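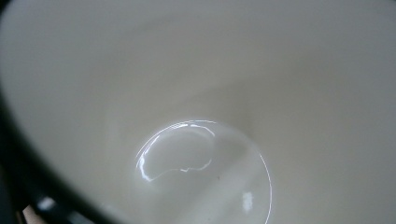

Fig. 5. Cream inner glaze and dark rim.

Section 2. Getting Your New Cups Ready, and Looking After Them

Welcome, and thank you for bringing Rekov cups into your kitchen. We know that a cup seems like the last thing in the world that should come with instructions, and you are certainly free to rinse yours, fill it and come back to these pages some other day. But a few minutes spent on them at the start will help keep the pale glaze inside looking the way it should, and we have tried to put down the sort of advice we would give you across our own kitchen table.

Before first use

1. Take each cup out of its sleeve and peel off the paper sticker on the foot. If it leaves any glue behind, rub the spot with a drop of cooking oil on a paper towel and wash it off.

2. Run a fingertip slowly all the way around the rim, and then look down inside under a good light, tipping the cup a little from side to side. The inner glaze is plain and has a satin finish, so it gives back a soft light with no hard shine. Small differences in tone from one cup to the next are normal.

3. Wash the cup by hand in warm water with ordinary dish soap and a soft sponge, going down the walls and well into the rounded bottom, where packing dust likes to settle.

4. Rinse, and stand it upside down on a folded towel until the foot is completely dry. The foot is unglazed and takes longer than the rest, so overnight is best if you have the patience for it.

Caution: Do not use a cup that has a chip or a crack, even a very small one. Set it aside and write to us (see the end of this section).

Everyday use

5. Warm the cup with a splash of hot tap water before you pour in anything boiling. Many of you will do this anyway for the sake of the tea!

6. Fill to a finger's width below the rim. The cup holds 200 ml at that level, enough for a good mug of coffee with room for milk.

7. The cup may go in the microwave for reheating, for up to 2 minutes at a time. Use a cloth when you take it out.

Caution: Never move a cup straight from the refrigerator or freezer into a hot oven, or set it on a burner of any kind.

Note: Dark rims hide coffee drips very nicely, and so they are easy to miss at the sink. Give the outside edge its own wipe, even if the inside looks clean.

Removing tea and coffee stains

A light inner glaze will show a brown ring sooner or later, particularly if you are the sort of person who leaves the last inch and wanders off to the garden. The ring sits on top of the glaze and comes away quite easily.

8. Put one teaspoon of baking soda in the cup and add just enough water to make a loose paste.

9. Spread it around the walls with your fingers or a soft cloth and leave it for 8 minutes. For an old ring, leave it for an hour.

10. Rub gently in circles, working down from the rim to the floor of the cup, then rinse twice and dry.

Caution: Steel wool and scouring powder will scratch a satin glaze, and the scratches cannot be polished out. Please keep them for your pans.

Thin gray lines are usually marks left by a metal spoon. Use the same paste for these, with a little more rubbing.

Storing

11. Hang the cups or stand them side by side. If your shelf is short and you must stack, stack no more than two, with a paper napkin between them to protect the lower rim.

Questions and replacements

Write to Marijke Verbeke at the Rekov customer desk, and include the stamp number from the foot of the cup and a few words about what went wrong. Our office is closed for two weeks in August, so replies are slower then.

Section 2 revised 9/13/23. Saucers and lids are covered in Section 3.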